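Folding a Soft Bag or Garment Flat on a Sofa Seat

Applies to: unlined fabric bags, light jackets, overshirts, garment covers

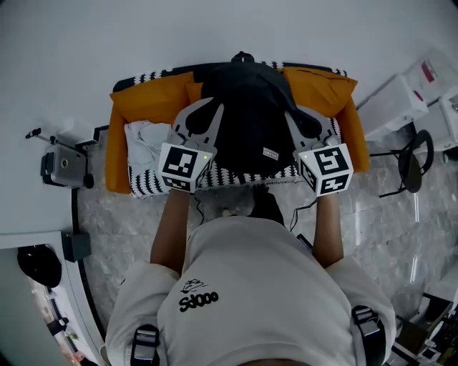 Ghizlane Bouazza wrote in to say that a sofa is the wrong place to fold anything, that the seat gives under the hands, and that every fold she makes there comes out crooked. The seat does give. The method below allows for that by keeping each fold short and by pressing with flat fingers at two points on opposite sides of the item. If a table is free, the steps are the same and steps 2 and 3 can be skipped.

Preparation

1. Clear the middle of the seat. Loose cloths can stay at one end if they do not reach the folding area.

2. Pull the throw tight from front to back and tuck the rear edge behind the back cushions. A ridge in the throw will print through thin fabric.

3. Push both back cushions upright. A cushion that leans forward shortens the working depth.

4. Empty all pockets. Close zippers and fasten snaps. Leave drawstrings untied and lay them inside.

Folding

5. Lay the item face down with the top edge toward the sofa back. Smooth it from the center outward.

6. Fold the left third over the center. On a garment, lay the sleeve straight down along the body before going on. On a bag, fold the strap back on itself so that it lies within the panel.

7. Fold the right third over the left. The outer edges should line up to within 2 cm. If they do not, open the right side only and repeat.

8. Hold both sides of the folded strip and bring the bottom edge up to the middle. Press at the left and right ends of the crease at the same time. Pressing one end first shifts the other.

9. Fold once more to meet the top edge. Turn the packet over.

Dark fabric

Black cloth hides its own creases in room light. Check the edges by touch, running a finger along each side. Pale throws shed onto dark fabric, so go over the packet with a lint brush before storing it.

Labels

If the item has an exterior label, finish with the label on the upper face. It can then be read in a stack without lifting anything. Do not place a crease across a stitched label. The stitching lifts at the corners after repeated folding.

Storage

Stack with the closed fold toward the front of the shelf. Items packed in the Farías 33 cm box need one extra fold at step 9, and heavier fabric may not fit with the lid closed. Coated fabric should be refolded along different lines each September, or the coating will crack at the crease.

Correction, August 15, 2024: step 7 previously gave the tolerance in inches.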